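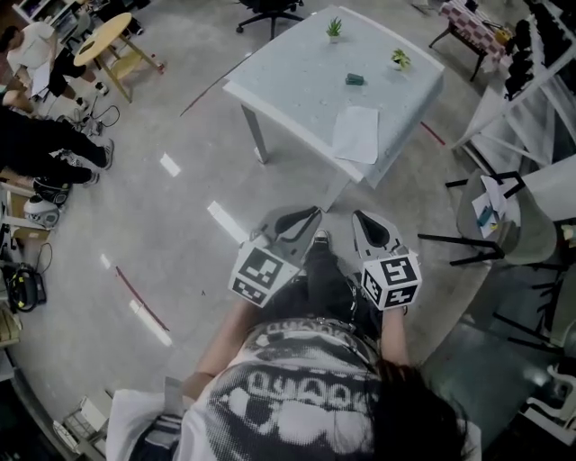
ムポ・ズールーの言葉を借りれば、卓上の支度はクロスを広げる前に半分終わっているのだという。どの辺から人が座り、どの辺を壁に寄せるのか、鉢を置くのか置かないのか。それらが決まらないうちに布を掛けると、たいてい一度は全部を下ろしてやり直すことになる、とズールーは続けている。

カテゴリ:教科書・教材 > 住生活 > 室内のしつらえ

第7章 卓上のしつらえ ―― 布と鉢植え

7.0 この章で学ぶこと

前章では、床と壁を対象として、室内の清掃および家具の配置を扱った。本章では視点を家具の上面に移し、テーブルに布を掛け、小さな鉢植えを置き、日常の使用に支障のない状態に保つまでの作業を学習する。

章頭の写真にあるのは、淡い青灰色のクロスを掛けた正方形のテーブルと、その奥寄りに置かれた二つの小鉢である。一方は葉のとがった緑の植物、他方は葉の幅がやや広い黄緑の植物で、いずれも丈が低い。この程度の構成であっても、布の垂れ、鉢の位置、手前に残す余地という三つの判断が含まれている。本章の各節は、おおむねこの順に進む。

なお、食卓における器の配列および配膳の作法は第9章で扱うため、本章では触れない。

7.1 テーブルクロスの寸法と垂れ

テーブルクロスの寸法は、天板の一辺に、両側の垂れの長さを加えて求める。垂れとは、天板の縁から下がる布の部分をいう。正方形のテーブルでは縦横の計算が同じになるため、初学者の演習に適している。

たとえば、一辺80センチメートルの天板に対し、四方に14センチメートルの垂れをとる場合、必要な布の一辺は108センチメートルとなる。これに縫い代を加えたものが裁断寸法である。既製品を用いるときは、表示寸法が仕上がり寸法であるか、洗濯前の寸法であるかを確かめておく。綿や麻の布には、最初の洗濯で縮むものがある。

垂れが長すぎると、着席した者の膝に布がかかり、立ち上がる際に布を引くおそれが生じる。短すぎる場合は、わずかなずれでも天板の角が露出する。日常用としては、膝に届かない長さを選ぶのが無難である。幼児のいる家庭では、布端をつかんで引き下ろす事故を避けるため、垂れをほとんどとらない方法や、天板に固定する方法も検討しなければならない。

四方の垂れを均等にする必要は必ずしもない。壁に接する辺がある場合、その辺の垂れを短くし、人の目に触れる辺へ布を回すことがある。ただし、左右の差が大きくなると、滑りやすい天板では重い側へ布が動く。下敷きとして薄いフェルトを用いると、この動きを抑えることができる。

7.2 布を掛ける手順

布は、次の順に掛けることを標準とする。

天板の上の物をすべて下ろし、乾いた布で拭く。水拭きをした場合は、十分に乾くまで待つ。湿ったまま布を掛けると、木製の天板では変色の原因となる。続いて、四つ折りにしたクロスの中心を天板の中央に合わせ、一方の側を開き、次に反対側を開く。最後に、テーブルの周囲を一巡しながら垂れを整える。

折りじわは、掛ける前にアイロンで取る。掛けた後に霧吹きを用いる方法もあるが、撥水加工の布には効果が乏しい。色の淡い無地の布ではしわの影が目立つので、実習の際はまず無地で練習し、その後に柄物へ進むとよい。柄物では、柄の方向を天板の辺と平行にそろえる作業が加わる。

演習用布地「フリナリ」を採用している学校では、巻頭の教材一覧に従い、班ごとに一枚を用いること。Fodo版の旧教材で示していた、布を投げ広げる方法は、卓上の物や周囲の者に触れる危険があるため、本版から削除した。

7.3 小さな鉢植えの選び方

卓上に置く鉢植えは、向かい合って座った者の視線を遮らない高さのものとする。葉が横に広がる種類は、生長後の幅を見込んで選ぶ。先のとがった葉をもつ植物は、手の通り道を避けて置く。

鉢の大きさにも注意を要する。用土の少ない鉢は軽く、布の端が引かれたときに倒れやすい。一方、大きな鉢は天板の使える面積を減らす。用土400ミリリットルの鉢は片手で持ち運ぶことができ、水やりのたびに流しへ運ぶことも負担にならない。

淡い色の鉢は淡い色の布になじみやすく、葉の色が引き立つ。濃い色の鉢を用いる場合は、同系色の小物を一つ添えると全体がまとまりやすい。もっとも、小物を増やすほど拭き掃除の手間も増える。ラッタナ・プラサートシーは家庭科指導の手引きの中で、置く物を決める前に、毎朝それを持ち上げて拭くことができるかを自問させるよう勧めている。

本物の植物と人工の植物のいずれを用いるかは、採光と手入れの条件による。窓のない部屋では人工のものが適する場合もあるが、葉にほこりがたまるため、手入れが不要になるわけではない。

7.4 鉢の位置

二つの鉢を置くときは、天板の奥に寄せ、前後にわずかな差をつける方法が基本となる。横一列にそろえると整然とした印象を与え、一方を少し手前に出すと奥行きが生じる。どちらを選ぶかは、部屋のほかの家具との調和による。

作業にも用いるテーブルでは、手前の半分以上を空けておく。書き物をする者の利き手の側には鉢を置かない。受け皿は鉢の底より一回り大きいものを選び、布との間にコルク板などを敷く。水やりは卓上で行わず、流しで水を与え、鉢底から水が落ちなくなってから戻す。

7.5 日常の手入れ

クロスは汚れの有無にかかわらず定期的に交換する。飲み物をこぼした場合は、乾いた布を上から押し当てて水分を吸い取る。こすると汚れが繊維の奥に入る。鉢を動かした跡には土の粒が残りやすく、そのまま布を払うと床に散るため、先に小さな刷毛で集める。

落ち葉は見つけ次第取り除く。鉢は七日に一度向きを変え、葉が一方に傾くことを防ぐ。

予習課題

(1)自宅または教室のテーブルを一つ選び、天板の寸法を測り、必要なクロスの寸法を計算しなさい。
(2)そのテーブルの使用者と用途を記録し、鉢を置くことのできる範囲を平面図に示しなさい。
(3)計算した寸法と、実際に使用されている布の寸法とに差がある場合、その理由を考え、次の授業で報告しなさい。

47ページの記録用紙を複写して用いること。

読者のコメント(3)

ティーラワット・オンガート
7.1の計算例、授業でそのまま使わせていただきました。円形のテーブルの例も追補に入れていただけると助かります。

ルキ・リース
7.5にある鉢の向きを変える日を、生徒がよく忘れます。記録用紙に欄を設けていただけないでしょうか。

匿名
フェルトの下敷きは洗濯できるものを選ぶよう書き添えてほしいです。うちの教室では一学期でかなり汚れました。

お問い合わせ | 著作権について © ホワイトロー教育出版 | ページの先頭へ戻る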